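Prembridge Hand Gripper: Frequently Asked Questions

Maintained by Botond Győri. Last revised in November. Questions not covered here go to the workshop list, subject line "gripper".

General

What is this build?
A pair of hand-held parallel grippers, printed and assembled at the Prembridge shared workshop. The operator carries one in each hand and works with the fingers in place of their own. The finger geometry matches the end effector on the Bekik arm in bay 2, so a grasp that works in the hand can be tried on the arm without redesigning the part.

Do I need the Bekik arm to use them?
No. The grippers stand alone. You need the arm only if you intend to transfer the grasp.

Is this a kit?
It is a set of print files, a parts list and this page. Ceson stocks the bushings and shoulder screws. The rest is ordinary hardware.

Mechanical

Why a scissor linkage and not a rack and pinion?
The first version used a rack. Dust got into the teeth and the travel became uneven after a few evenings. The linkage has more pivots but each one is simple, and a worn pivot can be replaced without reprinting an arm. The fingers must stay parallel over the whole travel. If they toe in when closed, one of the arms has been printed mirrored.

What goes in the pivots?
Brass bushings, pressed into the round recesses. Press them in cold with a vise and a flat block. A soldering iron will seat them faster and will also seat them crooked. Ream after pressing, not before. The pin should turn under its own weight with no side play you can feel.

What are the finger pads made of?
Fabric-faced strip, contact cement, one layer. Bare plastic slides on glossy surfaces and rubber grabs too hard to release cleanly. The fabric frays at the cut edges. Trim loose threads when they get long enough to reach the work. Replace the pad when the backing shows through on the gripping face.

How thin a part can it hold?
Thin-walled plastic is the usual test. Close on the wall squarely, one finger each side, and lift a little before you commit to moving it. If the wall twists, you are too close to a corner or too high on the rim.
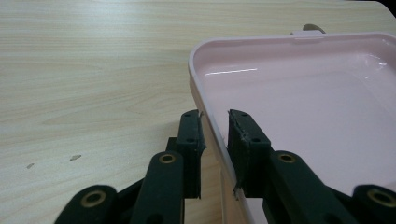
Grip force is set by the return spring and by the operator's hand. There is no force limit in the mechanism. We cycle each new unit 200 times on a scrap part before it goes on the shelf, then check the pivots and retighten. At 500 cycles, check again. After that, check when something feels different.

Which filament?
Any matte PETG in a dark color. Glossy prints throw reflections into the overhead camera. PLA creeps at the bushing seats if the unit is left clamped overnight. Use 6 perimeters on the arms and 5 on the finger blocks. Infill makes little difference at this size.

Can I print the fingers longer?
You can. The pads will no longer meet flat under load. Long fingers were tried on the second version and dropped.

Cables and sensing

Where should the cable run?
Back along the forearm, with a loop at the wrist large enough to let the hand turn fully both ways. Do not tape it tight. A tight cable pulls the gripper off line at the end of a reach, and the operator corrects for it without noticing, so it shows up in the logs as a bias.

Can both units share one supply?
Yes, through the Shetty breakout board. Plug the left unit into port A. The ports are not interchangeable and the firmware does not check.

The position reading drifts. What now?
Close the fingers fully, hold, and press zero. If it drifts again within the session, the magnet has come loose in its pocket. Glue it back with the same face up. If you get the face wrong the reading runs backward.

Working at the table

What should I practice on first?
A hinged plastic box. It has a lid to open, thin walls and a latch, and it is light enough to shift if you push it. Open and close the lid with both units until you can do it without the body sliding. Latches come later.
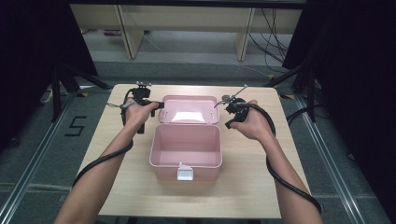

Roel De Graaf adds that new operators should start with the lid and leave the walls alone for the first session, as the hinge gives them a fixed path to follow and they learn how much the linkage lags the hand. He also recommends swapping left and right units halfway through. Most people build up a strong preference for one hand and then blame the other gripper.

How should the table be placed?
On its floor mark, every time. The overhead camera calibration assumes it. If the table has been moved for another job, put it back and run the calibration again before logging anything.

How long is a session?
Stop when the forearms get tired. A fatigued grip closes late. Wednesday evening slots are bookable on the sheet by the door, one operator per slot.

The lid closes by itself when I let go.
Open it past vertical until it lies flat. If the hinge is too stiff for that, flex it by hand first.

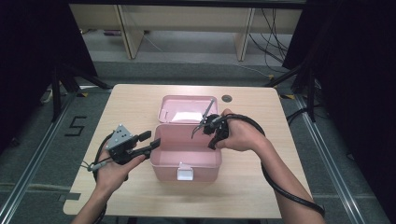
Spares and Repairs

Where are the spare bushings?
Second drawer under the print bench, in the Ceson bag. Write what you take on the card.

A pin has walked out of its pivot.
Replace it and the retaining clip together. Old clips do not hold a second time. Check the matching pivot on the other side.

An arm has cracked at the recess.
Reprint it. Glue repairs in this location have all failed. Press the old bushing out and reuse it if the bore is still round.

Can I take a pair home?
Yes, for a week, signed out under your own name. The breakout board stays in the workshop.

Are the source files available?
On the shared drive, under gripper/v4. Folder v3 is kept for reference and its left arm has the wrong hole spacing.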